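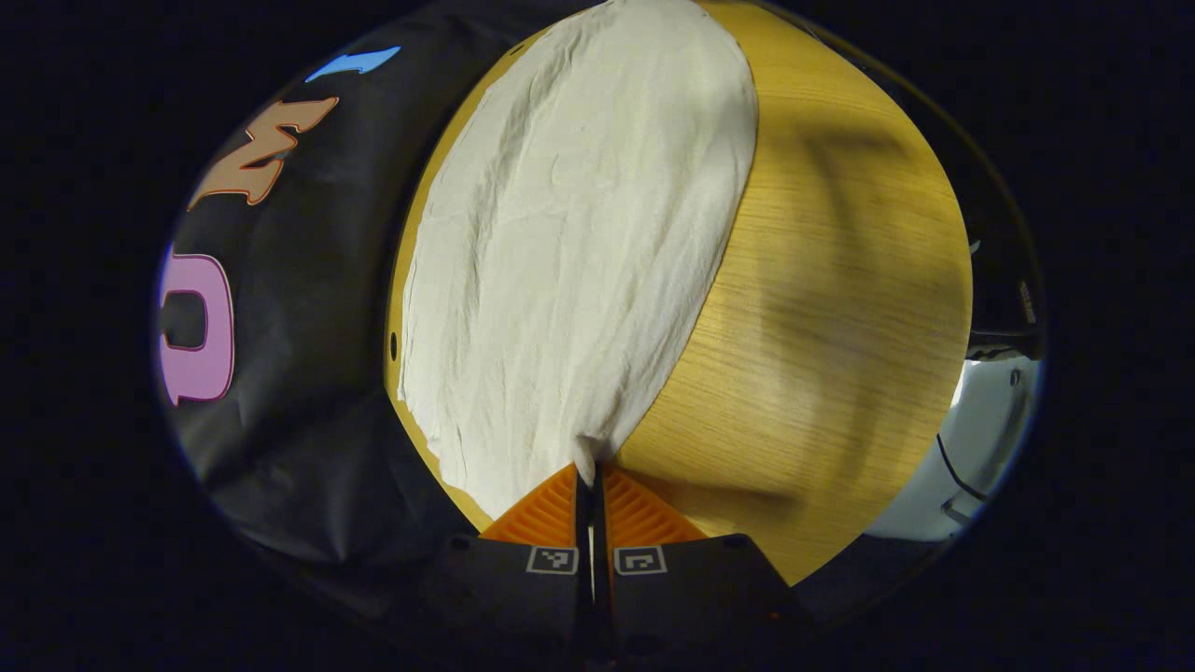
A round wooden table and a white cloth.

MEDIA RELEASE

For immediate release

Clollia to open linen hire depot in Dosley

Table linen hire company Clollia will open a depot in Dosley in January, its first outside the coast. The depot will supply tablecloths, napkins and chair covers to halls, clubs, restaurants and wedding venues across the district, and will launder them on site.

The new premises are in the former Bermúdez furniture showroom on Station Street, which has been vacant for two years. Clollia has signed a ten-year lease on the building. Work on the drainage and the loading bay is complete and the laundry equipment is being installed now.

Clollia general manager Rocío Zabala said the company already had regular customers in Dosley, but they had been served by a truck from the coast.

"Our inland customers have had to order eight days ahead and send everything back on the one truck," Ms Zabala said. "If a function was cancelled or the numbers went up, there wasn't much we could do for them. With the depot open they can order until noon for the next morning."

The company supplied linen to 204 functions in the Dosley district last financial year. Orders were heaviest in October and November, when several weekends were fully booked and some customers were turned away.

The depot will open with 1379 tablecloths in stock. Most are white cotton, in sizes to suit round and trestle tables. A smaller range in navy, sage and charcoal will be available by order. Napkins will be sold in bundles of 25 as well as hired, which Ms Zabala said was a request from cafes.

Community groups in the district will pay a reduced rate. Under the rate, a not-for-profit group can hire up to 70 cloths for a single event at half the normal price, with no delivery charge inside the town boundary. Groups need to register once and can then book by phone or online. Schools and sporting clubs are included.

Elsie Goodall, who manages bookings at the Dosley Memorial Hall, said linen was one of the first things hirers asked about.

"At the moment I give people a phone number on the coast and tell them to ring early," Ms Goodall said. "Some of them end up buying cheap cloths and others go without. Being able to pick it up in Station Street the day before will suit a lot of our people, especially for the smaller events like 70th birthdays and christenings."

The depot will employ nine people to begin with, in laundry, pressing, packing and delivery roles. Seven of the positions are permanent and two are casual over spring and summer. Applications for all roles are open now and no previous laundry experience is needed for the packing jobs. Drivers will need a light rigid licence.

Water used in the final rinse will be collected and used again in the first wash of the next load. The system has been supplied by Plimeteck, which will also service it.

Customers with bookings already in place for January and February do not need to do anything. Their orders will be moved to the Dosley depot and prices will stay as quoted. Linen hired from the coast before the opening can be returned to either site.

The depot counter will be open from 7.30 am to 4 pm on weekdays and from 8 am to 11 am on Saturdays. After-hours returns can be left in the locked chute beside the loading bay.

ENDS

Media contact: Rocío Zabala, General Manager, Clollia
Interviews and site visits can be arranged by request.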